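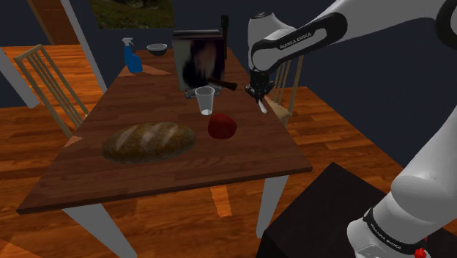 Petra Hodžić

Sourdough by Mail: Frequently Asked Questions

What is the Hurach starter?
Flour, water and a great many small organisms with opinions. I have kept it going in a kitchen in Enden for longer than I have kept any houseplant, and I send out dried flakes of it in an envelope.

How much do I get?
One packet, 50 grams. You need a spoonful to begin. Put the rest in the freezer for the day you go on vacation and forget you own a starter.

It's been two days and nothing has happened.
Give it five. Feed it at the same time every morning and stop opening the lid to check.

It smells like nail polish remover.
It's hungry. Feed it twice a day until it forgives you. If it has turned pink or grown fur, throw it out and write to me for another packet.

Can I use bleached flour?
You can. It will sulk, and so will your bread. Unbleached white with a spoonful of rye is what mine is used to.

Why is my loaf flat?
Usually it sat too long before baking. Sometimes it didn't sit long enough. I realize these are opposites. Poke the dough with a wet finger: if the dent fills in slowly, bake it. If the dent stays put, call it focaccia and find some olive oil.

Do I have to cut a pattern in the top?
A few slashes will do. The wheat-stalk designs are for people with a very small knife and a free afternoon.

How should I store a baked loaf?
Cut side down on a board for the first day, then in a paper bag. Please keep it out of the refrigerator.

Do you ship in November?
Yes, until the Skoludeck holiday market opens and I lose my evenings to it. Orders placed before noon go out the next morning.

Do you sell jars?
No. You already own a jar. There's pickle juice in it.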